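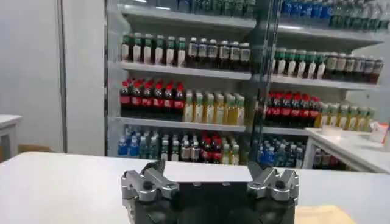 Progress report, corner store cold drinks and fresh food project
To: Rodden Fund, small grants desk
From: Styliani Michailidis, Stallwood Food Access
21 July 2025

Sorry this is a few days behind, the end of the school year ate us alive. Keeping to your headings where I can.

Where we are

Two stores fully up and running, Gudeta Market and the one on Zolten Street. Third store signed in May but not open to us yet, see below. So 3 signed, 2 live. Original plan had all of them live by now. We're behind on that one and I'd rather say so up top.

Gudeta Market. Going well. Owner moved the sugary stuff down a shelf and put water and unsweetened tea at eye level, which was the main ask. She also started cut fruit cups on her own, not part of the agreement, and they sell out before lunch most days. Wants help with labels. We have labels. Printer is another story.

Zolten Street. Slower. Owner is willing but his distributor has rules on what goes where in the cooler they supply, and we didn't read that contract closely enough before we started. He can only rearrange the bottom two shelves. We worked around it with a counter basket for fruit and a price sign by the register. Sales of water up a little by his own telling, but his register lumps all drinks together so I can't give you a number I would stand behind. Asked him to ring water separately from now on. He's doing it when he remembers.

Third store. Lease trouble with the landlord, nothing to do with us. Owner still wants in. If the lease isn't settled by the time of our next report I'd like to swap in a different store, would need your ok in writing I think? Please confirm.

Shopper survey

Got 40 surveys back. Wanted more. Most came from Gudeta, so don't read them as a picture of the whole neighborhood. What people said, short version:

Price comes first, by a long way. Lots of people wrote in the margins about price even where the question was on something else.
Many didn't know the stores took SNAP for cold fruit. They do. New window signs are up at both stores.
Several asked for milk in smaller sizes. Both owners say small milk spoils on them. Working on a shared order so neither store has to take a full case.
A few people flat out didn't like us moving their soda. Fair enough.

The Spanish version of the survey had a mistake in the second question (asked how often you sell drinks, should be buy). We threw out that question for the Spanish forms and kept the rest. Fixed and reprinted.

School break plan

Kids are in the stores all day now insted of just after three. We're doing a punch card, buy a water or fruit, get a punch, full card gets you a free one. The stores get paid back from the incentives line. Cards went out last week so nothing to report yet except that Gudeta already ran low and asked for more.

Money

Signs and printing - over, because of the reprint. Covered it from travel, which we've barely touched.
Incentives - under, but the punch cards should catch that up.
Equipment - not spent. It was meant for the third store's shelving. Holding it.
Staff time - on budget. More of it went to Zolten Street than planned.

Full ledger is in the spreadsheet I sent to the grants inbox. The tab called OLD is old, please ignore it.

What went wrong

The distributor contract, already covered. Should of been on our intake checklist and now it is. Also we scheduled owner check-ins for mornings, and mornings are deliveries. Moved them to midafternoon and both owners now sit down with us for a real talk instead of answering over their shoulder.

Next period

Settle the third store one way or the other.
Shared milk order, first try, both stores.
Second round of surveys, with somebody standing at Zolten Street in person. Leaving a stack by the register didn't work.
Labels for the fruit cups.
Sit down with the Zolten Street distributor. Their rep has been polite on the phone but has no say over the shelf rules, so we've asked for her manager.

Need from you

Written ok on the store swap, if it comes to that. Ok to carry the equipment money into the next period. And the new report template if there is one - the link in your last email goes to a blank page for me.

Styliani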